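체급 감량을 중학생에게 시키지 말자

8월이 되면 체육관 구석에 땀복을 입고 줄넘기를 하는 아이들이 보이기 시작한다. 가을 대회를 앞두고 체급을 맞추려는 것이다. 나는 레슬링 코치와 학부모 양쪽을 다 해 본 사람으로서, 중학생 선수의 단기 감량은 그만두어야 한다고 생각한다. 줄이자는 말도 아니고 조심해서 하자는 말도 아니다. 중학교 단계에서는 아예 하지 말아야 한다.

이 이야기를 꺼내면 늘 같은 대답이 돌아온다. 레슬링은 체급 종목이고, 체급 종목에서 몸무게를 맞추는 것은 기술의 일부라는 것이다. 성인 선수에게는 맞는 말일 수 있다. 성인은 자기 몸을 알고, 계약이나 대표 선발처럼 걸린 것도 있고, 잘못되었을 때 책임도 본인이 진다. 열세 살, 열네 살은 다르다. 그 나이의 몸은 한 학기 사이에도 자란다. 봄에 잰 체급을 가을까지 지키라는 말은 그동안 자라지 말라는 말과 같다.

내가 코치 일을 배운 브레스트니스 클럽에서는 오레스트 페도루크 선생이 중등부를 맡고 있었다. 선생은 대회 신청서를 쓸 때 아이들에게 몇 킬로그램으로 나가고 싶은지 묻지 않았다. 평소처럼 먹고 온 날 저울에 올라가게 하고, 거기에 찍힌 숫자로 신청했다. 그 숫자가 체급 경계에 걸리면 위 체급으로 올렸다. 부모들이 항의했고, 처음 2년은 성적도 좋지 않았다. 한 체급 아래에서라면 이겼을 경기를 여러 번 졌다. 나도 그때는 선생이 고집을 부린다고 생각했다.

생각이 바뀐 것은 내 아이가 운동을 시작한 뒤다. 아이가 다닌 러스트우드의 체육관은 분위기가 반대였다. 계체 전 3일은 저녁을 굶는 것이 당연했고, 아이들끼리 누가 얼마를 뺐는지 자랑했다. 코치가 강요한 적은 없다고 했고, 그 말은 사실일 것이다. 그러나 200그램이 넘었다고 계체장 앞에서 침을 뱉고 있는 아이를 보면서 말리지 않았다면 강요한 것과 큰 차이가 없다. 내 아이는 그해 10월 대회에서 체급을 맞췄고 첫 경기에서 졌다. 2피리어드부터 다리가 움직이지 않았다고 했다. 훈련이 부족해서 진 것이 아니라는 사실은 본인이 제일 잘 알았다.

감량으로 얻는 이득도 따져 볼 필요가 있다. 한 체급을 내리면 상대가 작아진다. 그런데 상대도 한 체급을 내려서 온다. 결국 둘 다 굶은 상태에서 원래 만났을 상대와 만난다. 이 계산은 어느 코치에게 물어도 인정한다. 그러면서도 우리 쪽만 먼저 그만두면 손해라고 말한다. 그래서 이 문제는 개별 체육관의 양심에 맡겨서는 풀리지 않고, 대회 규정으로 막아야 한다.
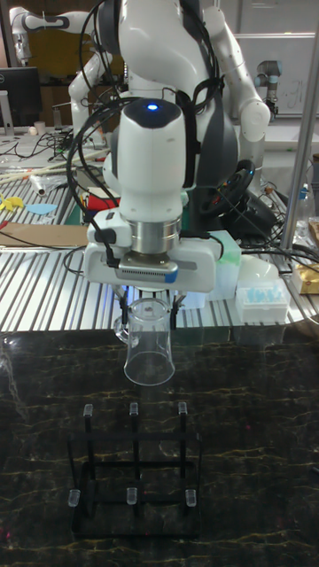
가장 먼저 손대야 할 것은 물이다. 음식을 줄이는 것은 며칠에 걸쳐 일어나니 부모가 알아챌 기회라도 있지만, 물을 끊는 것은 계체 전날 하루면 되고 겉으로 잘 드러나지 않는다. 더운 체육관에서 두 시간을 뛴 아이가 물을 마시지 않는다면 의지가 강하다고 칭찬할 일이 아니다. 나는 훈련 시간에 컵을 직접 돌렸다. 작은 손잡이가 달린 투명한 플라스틱 컵, 위 사진에 엎어진 채로 나온 것과 비슷한 종류면 충분하다. 속이 비치니 마셨는지 안 마셨는지 멀리서도 알 수 있다. 개인 물통은 들고만 다니고 입에 대지 않는 아이가 꼭 있다. 쉬는 시간마다 한 컵씩 비우게 하고, 비우지 않은 아이는 다음 스파링에서 뺐다. 몇 주 지나자 따로 말하지 않아도 마셨다.

규정으로는 두 가지를 제안한다. 첫째, 중등부 계체를 경기 당일 아침, 첫 경기 직전에 하자. 전날 계체는 하룻밤 동안 회복할 시간을 주자는 뜻으로 만든 것이지만, 실제로는 그 하룻밤을 믿고 더 많이 빼게 만든다. 매트에 올라가기 30분 전에 저울에 서야 한다면 무리하게 말린 몸으로는 경기를 할 수 없고, 아이들도 금방 안다. 둘째, 시즌 초에 잰 체중을 기록해 두고, 그보다 낮은 체급에는 신청을 받지 말자. 올라가는 것은 언제든 허용하면 된다. 자라는 아이들이니 올라가는 쪽이 자연스럽다.

코키노스 지역 리그를 운영하는 알리키 제르바스 씨에게 이 안을 보냈더니, 당일 계체는 진행 요원이 모자라 어렵다는 답이 왔다. 사정은 이해한다. 아침에 저울 앞에 줄을 세우면 개회가 늦어지고, 대진표도 그 자리에서 고쳐야 한다. 그래도 나는 개회가 한 시간 늦어지는 편을 택하겠다. 참가 인원이 많은 대회라면 학년별로 시간을 나누는 방법도 있다. 저울을 한 대 더 빌리는 비용은 대회 기념 티셔츠를 안 만들면 나온다.

체중이 많이 나가는 아이의 건강은 어떻게 하느냐는 질문도 받는다. 그것은 의사와 부모가 몇 달을 두고 볼 문제이고, 대회 일정에 맞춰 코치가 다룰 문제가 아니다. 코치가 식단을 짜 주는 체육관도 있는데, 나는 권하지 않는다. 우리는 태클과 방어를 가르치는 사람이고 영양을 공부한 사람이 아니다. 나 역시 젊을 때 아는 척하고 아이에게 탄수화물을 끊으라고 한 적이 있다. 그 아이는 그 시즌이 끝나고 운동을 그만두었다. 이유를 묻지 못했다.

한 체급 위에서 뛰면 당연히 더 자주 진다. 대신 힘으로 안 되는 상대를 만나니 자세를 낮추고 손목 싸움부터 다시 배우게 된다. 페도루크 선생 밑에서 지던 아이들 가운데 여럿이 고등학교에 가서도 운동을 계속했고, 그중에는 지금 후배를 가르치는 사람도 있다. 중학교 때 체급을 내려 메달을 따던 내 또래들은 대부분 열여덟이 되기 전에 매트를 떠났다. 내가 본 범위의 이야기이니 통계라고 우길 생각은 없다.

가을 대회 신청 마감까지는 아직 시간이 있다. 규정이 바뀌지 않더라도 부모가 할 수 있는 일은 있다. 신청서에 체급이 적히기 전에 아이가 저녁을 먹고 잰 몸무게를 코치에게 알려 주고, 그 체급으로 내보내 달라고 말하면 된다. 코치가 한 체급 아래를 권하면 이유를 물어보기 바란다.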